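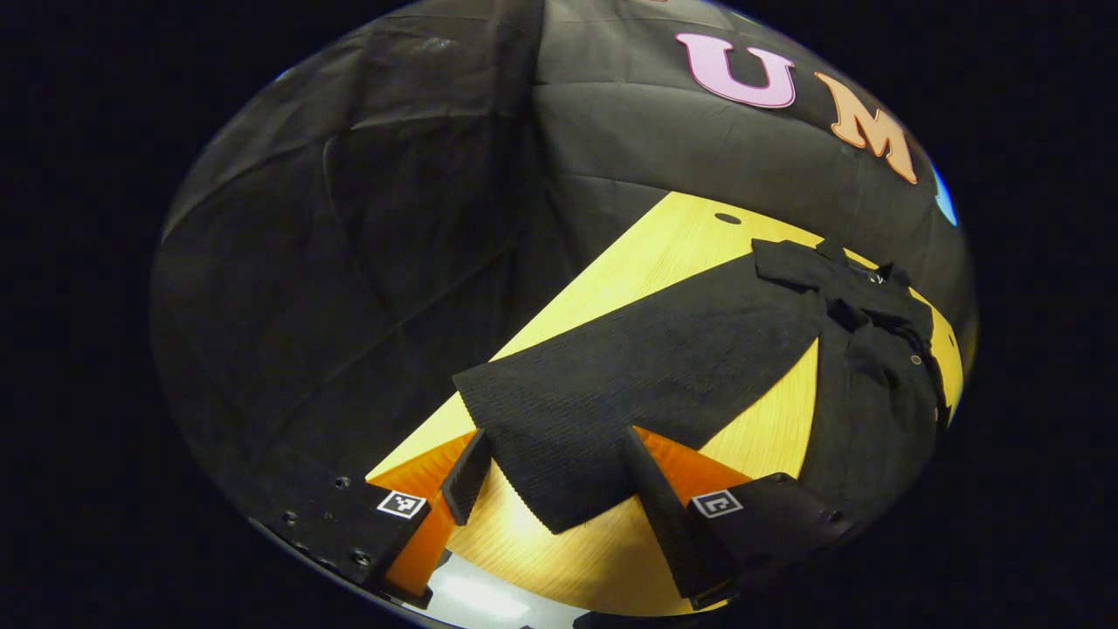

10/12/19, Saturday, garment bench

Came in for half a day to catch up on the shirt folding while the shop was quiet (no presses running, bliss!). We're on week three of moving the returns folding at Jatemis over to the Rustad cell, and I wanted to write down where the work has gone, as I keep getting asked at lunch.

Hem grabs on the dark knits are still the fussy part. The fine ribbed stuff slides and bunches, and if the hem isn't flat before the fingers close you get two layers or none. I ran 100 grabs this morning and 19 missed, mostly on the left side. Slower close helped a bit. Longer fingers next, I think — the Isen pads are on order.

Now the people side. Folding used to be everybody's first job here, the one you learned on. You stood next to someone for a week and talked, and by Friday you knew the stock. The folders are now feeding, checking collars and buttons, and fixing whatever comes out crooked. Backs and wrists are better, I hear that from all of them! But two of them told me the day feels longer, with more waiting and less chatting, and I believe it. I'd like us to swap stations every couple of hours so no one gets stuck as the crooked-shirt person all shift.

Also, the count screen. It's up at 500 a shift as a target and folks hate it. Can we turn it to face the cell? It's the cell we're measuring.

One good thing: the best catches this week came from the folders. Smoothing from the placket side first was their idea and it beats mine by a mile.

To do Monday:
redo left side grabs with slower close
ask Brarkau about the quieter pump
swap schedule, draft it WITH the folders
sweep under the bench, there's lint everywhere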